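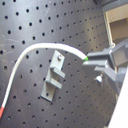 Gulthorpe Wrestling Forum > General Talk > Is the Zivar title reign too long now?

kpai_ringside
Started this topic in February

Hello to all. I want to open a discussion on Zivar, because I finished watching the last show and I am not happy. He has held the Gulthorpe heavyweight title for 51 weeks. I respect him very much as a wrestler, and his matches are still good. But the last five defenses had the same finish: the challenger gets close, the manager climbs on the apron, the referee turns his head, and we go home.

My opinion is that Bangera should have won at the winter show. The crowd was ready, he was ready, and the story was already told. Now he must start again from the bottom, and I am afraid the people will get tired of him before the next chance comes.

What do you think? Please be kind with my English, I write slowly but I read everything.

Karthikeyan Pai

suplex_aunt

Your English is fine. Your booking is not, haha. If Bangera wins in winter, who does he face in spring? There is no heel left on that roster except Femadix, and Femadix can't go longer than ten minutes.

mat_classic

Have to disagree on Femadix. Go back and watch the two out of three falls match with the taller Okoro brother. That went well past twenty and it was the best thing on the card. He gets short matches because they put him on second every time, after the tag opener.

suplex_aunt

One match. And he was lying in a chinlock for a third of it.

mat_classic

A chinlock he was selling out of. The other guy was the one who needed the rest.

kpai_ringside

Thank you for the answers. I agree partly with mat_classic. Femadix is better than his position. I saw him live last year, I was in row 2 near the entrance, and his timing is very good when you see it from close. On the stream it is lost, because the hard camera is far away and the commentary speaks over everything.

About the question of spring: I would give Bangera a rematch with Zivar first, and in that match Femadix attacks them both. Then you have three persons with a reason to fight. It is simple, but I think simple is enough for a company of this size.

headlock_dan

Three way feuds in Gulthorpe always end in a three way match and they are always bad. One guy sleeps on the floor while the other two work, then swap. No thanks.

Also the reign is great?? I don't get this thread. A champion who cheats for a year and is still champion makes people buy tickets to see him lose. The winter show drew 116 more than the one before it. I know because they said it on the podcast.

suplex_aunt

They said it on THEIR podcast. They would also tell you the merch line was fun.

headlock_dan

The hall was full, I was in it.

kpai_ringside

I was also there, and it is true that the hall was full. But I would like to ask headlock_dan something. After the finish, did you hear the people? Near me they were not angry at Zivar. They were putting on their coats. When a bad man wins and the people shout, this is good. When he wins and they look for the parking ticket, I think something is wrong.

I do not say that the reign is a failure. The first half was excellent – the ladder match especially, and the long promo in which he read the letter from his old trainer. If he had lost after that, we would talk now of one of the great reigns.

headlock_dan

OK the coats thing is fair, my section was quiet too. I put that on the main event starting after 11 though. People have trains.

mat_classic

The trains are a real problem, they need to drop one match from the middle. Those undercard six-mans could be every other show.

ropebreak77

Everyone is forgetting the manager. Take the manager away and it's a different reign. Have him banned from ringside for one defense, Zivar wins it clean, and suddenly you believe he can beat Bangera again on his own.

kpai_ringside

ropebreak77, I like this idea a lot, more than my own. One clean win, and then the loss to Bangera has more value. I would do the clean win against Femadix, in a match of twenty minutes, so suplex_aunt can see it.

suplex_aunt

I'll be timing the chinlocks.

mat_classic

Does anyone know if the spring card is out yet? The site still has the winter poster up.

ropebreak77

Only the tag title match is announced, plus Bangera against an opponent to be named. Tickets go up at noon on the first of the month.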